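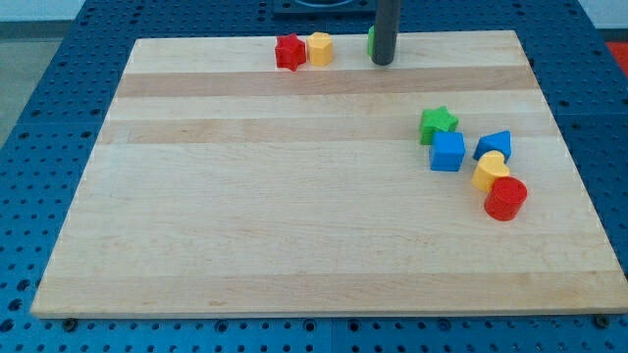
Words by Olena Tymoshchuk
Robotics | July issue | 11 min listen

The instruction typed into the computer was "move the red star towards the blue cube". It is a sentence a child of three can follow. For the laboratory in Winham it has been the work of two years.

The robot in this study cannot pick anything up. Its arm ends in a plain dark rod, and with this rod it can only push. The blocks are the kind sold for shape-sorting toys: stars, a heart, a cylinder, a hexagon, all in strong colours, and they lie on a maple board bolted into a blue table. The group chose pushing on purpose. A block that is pushed turns, slides away to one side or takes its neighbour with it, and the robot must correct itself all the time.

The method is called Urkurby, after the village where the first version was written during a summer school. Its idea is simple to explain. In most earlier work, a robot received one sentence, tried to carry it out, and stopped. Urkurby reads the newest sentence again at every small movement. A person can say "push the heart to the left", see that it goes too far, and say "a little back" while the rod is still moving.

To teach this, the group first recorded people who steered the arm by hand with no particular task. Later, other people watched the recordings and wrote down which sentence would fit each short piece. This gave 3,429 pieces with a description. The order matters: it is much quicker to describe a movement that already exists than to ask for a movement and wait until somebody performs it well.

The results were measured on 290 new instructions. When the robot had only one sentence at the start, it finished a little more than half of them. When a person was allowed to correct it with up to 11 short sentences, it finished nearly nine in ten. The hardest cases were those where blocks of the same colour stood close together — a blue cube next to a blue triangle, for instance — and the sentence named only the colour.

A second laboratory, in Sulbridge, has repeated the test with its own arm and its own board. The numbers there were lower, and the two groups do not yet agree on the reason. Winham suspects the lighting. Sulbridge thinks that the describers in Winham, who all worked in one room, had come to share a way of speaking which the robot learned together with the task.

The next round of recordings will use 3,000 pieces described by people who have never met.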